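Minutes of the Mendine Mending and Gear Repair Group
Monthly meeting, Wednesday, 6:30 p.m.
Room 2, Marinho Community Workshop

1. Minutes of the last meeting
Approved with one correction. The tent pole session ran two hours, not three.

2. Money
Opening balance $1379. Spent $265 on supplies, mostly seam tape, awl needles and bonded nylon thread. Repair day donations came to $240. Nothing is owed to the workshop for room use this quarter.

3. Waterproof jacket repairs
Discussion of jackets that come in with peeling seam tape. Agreed that old tape should be pulled off completely and the glue residue cleaned off with rubbing alcohol before new tape goes on. Jackets with flaking inner coating will be turned down at the intake table.
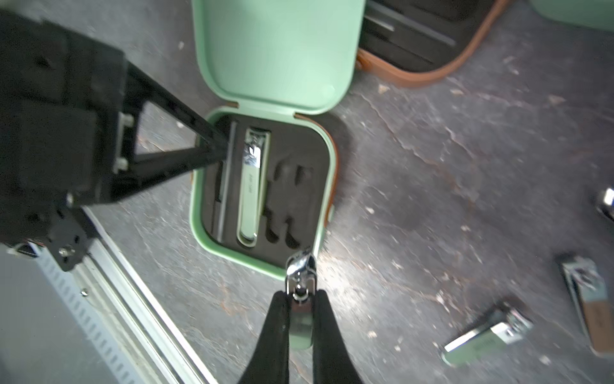

Can we iron new seam tape onto any jacket?
Only onto jackets with a coating the tape is made to bond with. Check the care label first, test on a short piece of inside seam, and use a pressing cloth.

The group will add this to the intake sheet. The line about washing the jacket first stays as it is.

4. Thread order
Vuten has raised the price of its heavy thread. The group compared it with the Justura spools bought in March. Members who had used both on backpack straps found little difference in strength, but the Justura thread frays more at the needle eye. Agreed to stay with Vuten for straps and use up the Justura on tote bags and patches. Black and olive only. 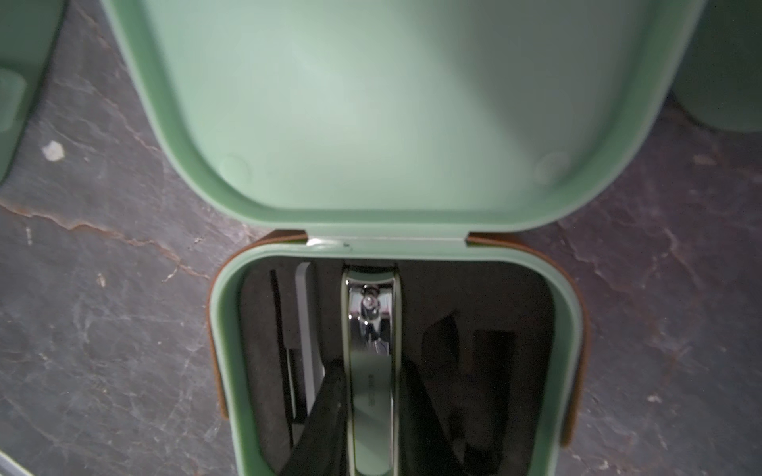
Photo: Mendine Mending and Gear Repair Group

5. Sewing machines
The older machine is skipping stitches on webbing. Timing was checked and is fine. A size 18 needle will be tried before it goes out for service. The walking foot is still missing its screw. A replacement has been ordered.

6. Repair log
The log now stands at 639 items. Buckles and strap ends are still the most common jobs. Entries should say what was done, as "fixed" is no help when an item comes back.
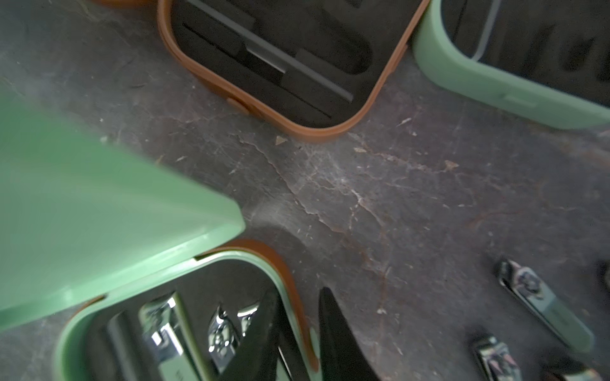 7. Next repair day
Doors open at 10 a.m., last intake at 1:30 p.m. Sleeping bags by appointment only. Bring your own small scissors if you can, as the shared pairs need sharpening.

8. Other business
Request for a class on patching sleeping pads. Held over to the October meeting.

Meeting closed at 7:50 p.m.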